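Bricks on the Green Floor

I'm so happy with how brick month is going! June is always when the big toy bin comes out.

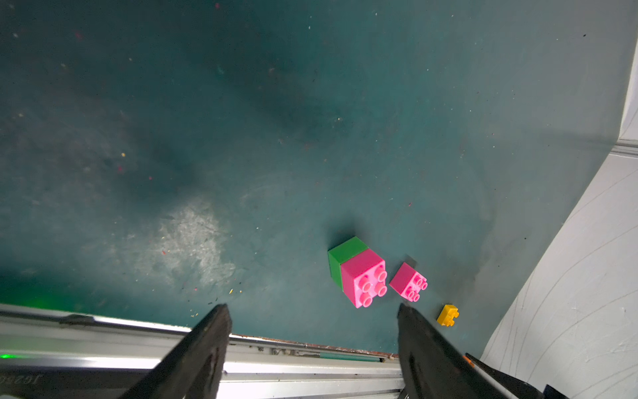
The pink ones first

Pink is my favorite to build with, and it looks fantastic snapped onto green (the chunky bricks hold together so well). The small ones are harder to keep track of, especially that tiny yellow-orange one, but I love them for chimneys and hats.

What I'm building next

A lighthouse! My friend Nicanor Sarmiento sketched one for me, with a spiral stair I have no idea how to make. We've named it Seixas, and it has to be 68 studs tall or he'll sulk.

The floor

Yes, the teal paint is scuffed and there's a bald patch. I still adore that color. I'll sweep before the lighthouse goes up, then repaint in the fall, probably the same shade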